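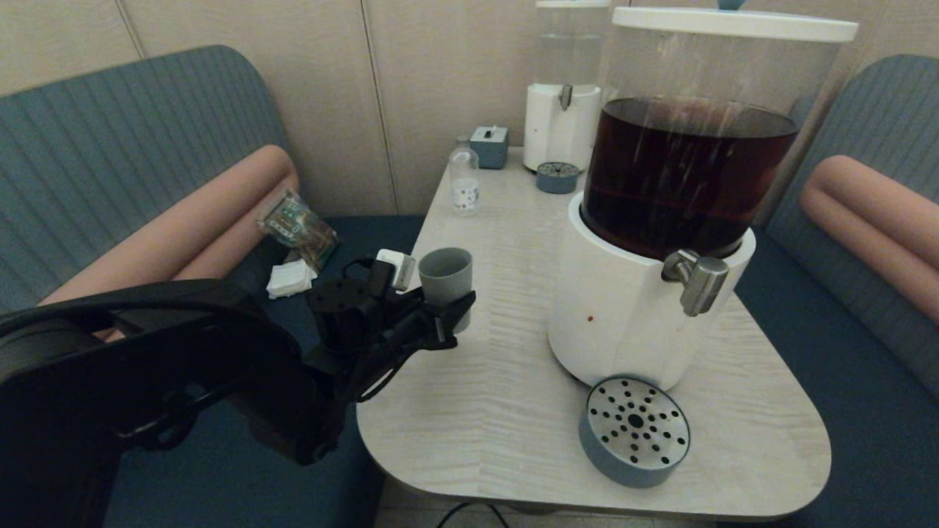 4.2 Comparison of finger designs on the drink-serving task

The second set of trials compared two finger designs on the same arm and controller. The Grenberg finger is solid; the Prunley finger is slotted near the tip so that it can bend slightly under load. The task was to pick up a cup, bring it to a dispenser and set it down again. The approach to the cup was the most demanding step, as the grey cup stands near the edge of the table and the arm must reach it without touching the large dispenser. Each design was given 136 attempts by two operators, I. Engelhardt and T. Tam.

Figure 6. Head view (top) and wrist view (below) of the serving task.

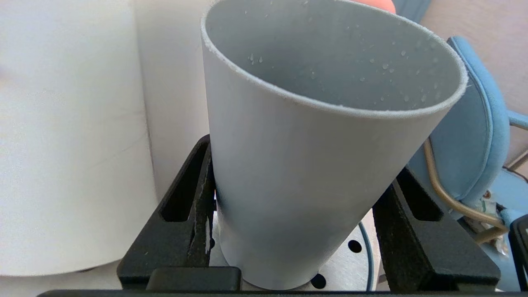 Grip force was set once for each design and left unchanged. A tapered cup tends to slide upwards when squeezed, and the effect grows if its surface is damp. Droplets on the inner wall, as in the wrist view, were recorded but did not exclude an attempt. The slotted fingers bear on both sides of the cup and leave its opening clear to the wrist camera. Drops numbered 15 with the solid fingers and 10 with the slotted ones. We do not regard this difference as settled.

We use cookies to improve your visit. Accept | Manage settings

Related items
Morelli and Bassi: Wrist cameras in close handling
Tavares: Notes on the Hinum controller

Comments (2)
O. Bassi: Was the grip force the same for both designs, or tuned separately?
B. Tavares: A table of drops by operator would be useful.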